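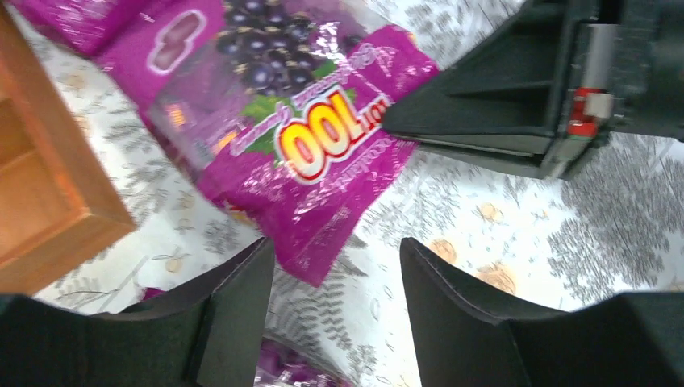
What did the candy section of the Pradilport packaging fair cover?
Mostly flexible film: how small bags are sealed, dated, stacked and kept readable on a low shelf.

I spent Thursday morning there, from the opening until lunch. Entry is through the freight hall, a walk of 108 meters from the tram stop. Dosari, the organizer, lists 4,000 items in the catalog. I looked at one section - bagged sweets - and took notes on the film.

Date marking was the first item. Placement varies by maker, and a date printed close to a fold is hard to read once the bag has been handled. 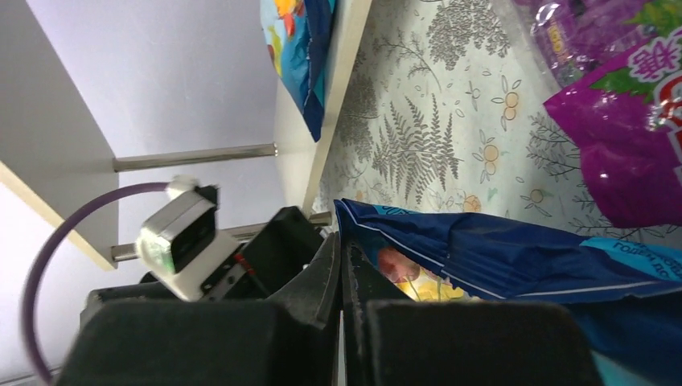 Dark blue film with a turquoise section; the lettering begins "ГОДЕН ДО" (best before).

Dara had a handout on seal widths. Its advice for bags under 60 grams is a flat crimp with no hanging hole, which suits tray display and does little for a peg. Glossy film also throws back a lot of light, and a label that is clear from one side can wash out from the other.

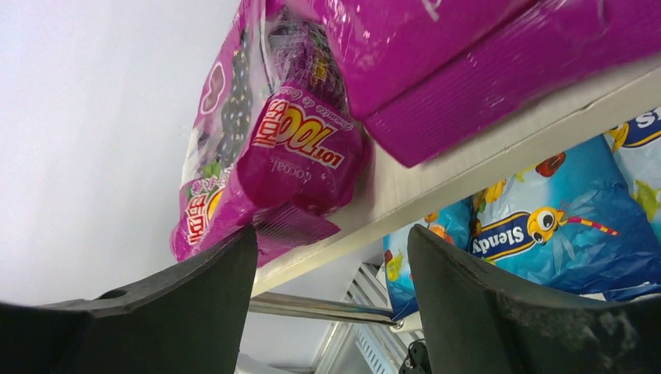
The second half of the handout dealt with stacking. Pillow bags slide against each other, and a full bag laid on its back moves more than a half-filled one. Grajales recommends a shelf lip for anything stored flat. Their talk ran 35 minutes and was mainly load tables - useful, but the printed copies ran out early.
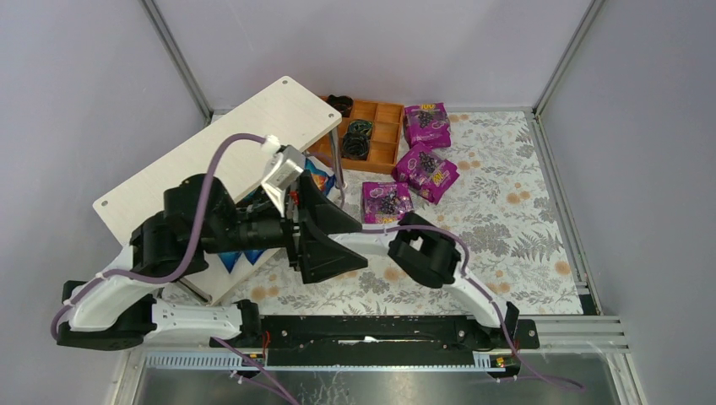 Getting there and fees

Parking is behind the freight hall. The day ticket includes the talks but not the catalog, sold separately at the Dosari desk. The cafe closes at 3 p.m.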